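ok so I finally moved my savings out of the big bank and into the Galtholm credit union, and I have Thoughts. Thread, I guess

1/ The old place was charging me 4 bucks a month for a checking account with less than 900 dollars in it. I'd been paying that for YEARS. I only noticed when I was doing my taxes

2/ Opening the new one took a Saturday morning and 100 dollars. The lady at the desk walked me through the whole form — even the beneficiary part I always skip

3/ Moving the autopays was the annoying bit. Electric was easy, water was easy, my gym made me come in and sign a piece of paper (!!)
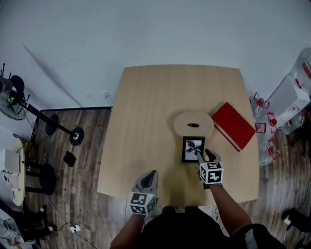
4/ Did I close the old account right away? I left it open for two full billing cycles, so anything I forgot would still go through.

5/ and good thing, bc my Plesirent renters insurance only bills every other month and I had totally forgotten it existed

6/ Their app is kinda ugly and you can't deposit a check after 6pm. I can live with that. My sister cannot, she's staying put

7/ Last bit of the old balance comes over in June and then I'm cutting up the card. If anybody's switched a car loan over too, tell me how bad the paperwork was, mine's next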